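Work on the grasp planning software continued through October, and the Karari module has now replaced the previous planner on our tray handling task. The purpose of this entry is to record what changed.

The earlier planner, Negri, treated every tray as a flat box. Karari begins with the rim. It fits a line to the visible edge, selects a point on that line, and sends the gripper pose to the controller together with a limit on closing force. Reflections on bare metal remain the chief difficulty for perception, and the edge fit is rejected whenever the 2 most recent estimates disagree.

Views from the wrist camera, with metal trays and blue bins:

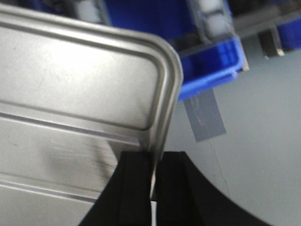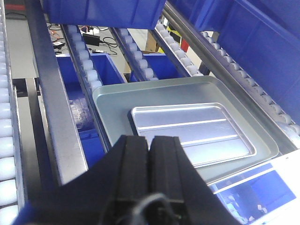

The replay tool, Plavik, has also been revised. It now stores 2644 time steps per log and plots the planned path against the measured joint positions. A review of the September logs identified 14 runs in which the clock offset had been applied twice. Those runs have been removed from the tuning set, which now holds 104. The corrected offset will be included in the next release of Werus, along with the updated settings file.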